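A robot budget should start with the fingertips. Most plans I read start with the arm. 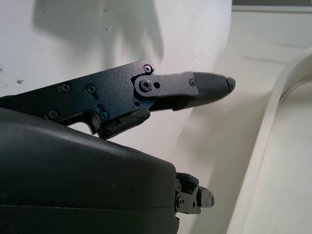
Uçar disagrees: pads are cheap, so why plan for them at all? My answer is that cheap parts stop expensive machines. A spare set from Zistwood costs us $182, and we have used 3 sets.
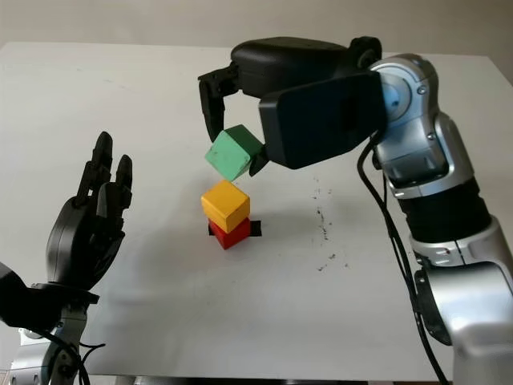 The second line should be the hand. A five-finger hand looks good in a proposal, but a stacking task asks little of it — a simple gripper at $1,098 may be enough.
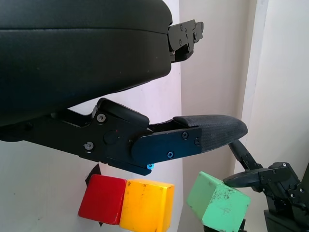

Janetti wrote back that buying only for today's task means buying twice. I accept this partly. Still, I would rent the second hand first.

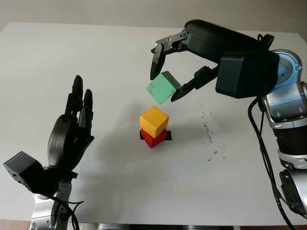
*Stacking cubes: green over yellow and red.*

Please keep over $386 for cables and screws. Purkska did not, and its plan waited until November.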